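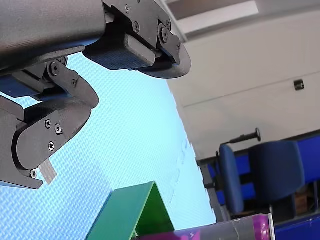
Week 3: Reading a standings table without fooling yourself

Okay, these are the notes from Thursday, tidied up a bit. I skipped the bit on overtime rules because I ran out of time, so that moves to next week and it won't be on the quiz.

I'm using the Narkville league for all of it. It's a small senior hockey league, the books are open, and most of you have never watched a game there, so you won't be cheering for anybody while you do the math.

Points versus points percentage

Birkar was sitting first at the end of January and Urrego was second, two points back. Sounds simple enough! But Birkar had played three more games. Two points for a win, so three games in hand is up to six points that Urrego could still pick up. If you sort by points you get one leader, and if you sort by points percentage you get the other. Do the percentage first, always, and then go look at the raw points.

To get it, take the points a team has earned and divide by the points it could have earned (games played times two). Please keep three decimals. I had people rounding to two last year and calling ties that weren't ties.

Games in hand aren't points

Somebody asked about this at the break and I want it written down. A game in hand is a chance at points. Naleck had games in hand on nearly everyone last season and lost most of them, because they got squeezed in at the end with a tired bench and one healthy goalie. So when you write "Naleck could catch Birkar", tell me what record they'd need to do it.

Streaks

We love a streak. I love a streak. Urrego won a pile in a row in the fall and the local paper was ready to hand them the trophy - and then you look at who they played, and it's mostly the bottom of the table. For the assignment, put the opponents' points percentage beside each game in the streak and see how you feel about it after.

Attendance

Small detour. The rink at Narkville holds 1,635 and a regular weeknight crowd is 600. Don't use the crowd to explain home wins unless you've checked road results too. I let this go on for far too long in class, sorry.

For next time

Bring the worksheet with the Birkar and Urrego columns filled in, by hand or in a spreadsheet, I don't mind which. Leave the Naleck column blank and we'll do it together. The playoff cut-off in March is where we pick up, so have a look at the tiebreaker page in your course pack before you come.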